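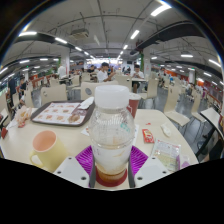
Petek uses cookies to remember your settings. Accept / Manage

Milk tea for a crowd: how do I scale it up?

I've fallen hard for homemade milk tea and now I want to bring a big batch to our lunch get-together in November (so excited!). One mug comes out great. The 2000 ml batch I tried tasted thin, and a layer settled at the bottom overnight. Do I need more tea, more time, or a different milk?

Posted May 11, 2024, 548 views

Love this question! Brew it as a concentrate. Use 300 ml of very strong black tea for each 2 mugs, let it cool, and keep the milk separate until you serve. Go by taste from there, your tea may be stronger than mine. And strain it twice, a coffee filter catches the fine bits that sink! 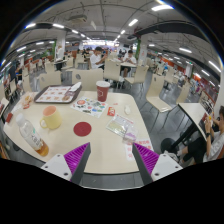
Agree on keeping the milk separate, but I wouldn't let the tea sit too long in the pot. Extra leaves, same steeping time. Long steeping made mine so bitter that no amount of sugar could save it. Sweeten while it's warm.

just buy the powder lol

Comments

Tried the double straining last night and wow, so much smoother!!

Does this work with oat milk? Mine always splits.

Mine too, until I let the tea go completely cold first. Good luck with the lunch!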